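Clisex presenta Badier, un método para ordenar lo que nadie quiere ordenar

Alvarado, 1 de julio de 2026 - Clisex, firma dedicada al orden doméstico y de pequeños comercios, lanza hoy Badier, una guía de clasificación para cremas, cajitas, sobres y demás objetos que llegan a casa con la intención de quedarse en el pasillo.

El método se apoya en una mesa despejada y en recipientes de distinto color. Cada artículo va a uno de ellos y ahí se queda, al menos hasta la siguiente discusión familiar. La guía tiene 101 páginas, cinco de ellas dedicadas por entero a los tubos de crema a medio gastar, asunto que en Clisex se toma muy en serio.

Artículos pequeños y recipientes de plástico sobre mesa blanca.

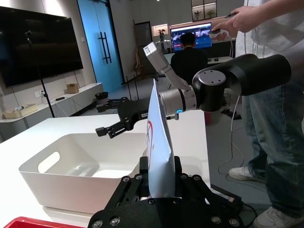
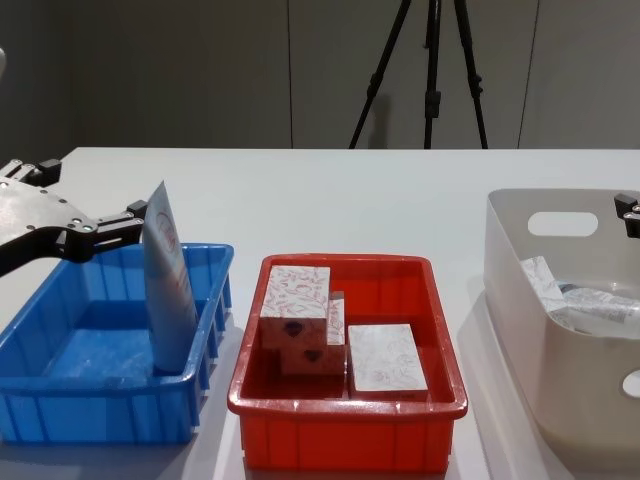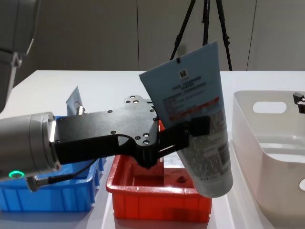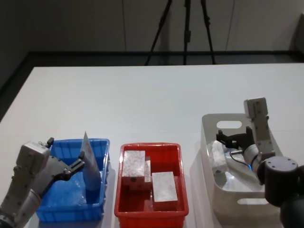 Badier se vende en dos versiones, hogar y tienda. La segunda añade un capítulo sobre devoluciones, redactado con la comercial Bralden, que desde enero ordena con este sistema las 383 referencias de su almacén y asegura haber recuperado un estante entero - todavía no ha decidido qué poner en él.

La guía no incluye cubetas. Clisex recomienda usar las que ya se tengan, previa retirada de lo que haya dentro.

Disponible en la tienda de Clisex en Alvarado y en papelerías asociadas. Los ejemplares para prensa pueden solicitarse al departamento de comunicación, que los tiene localizados.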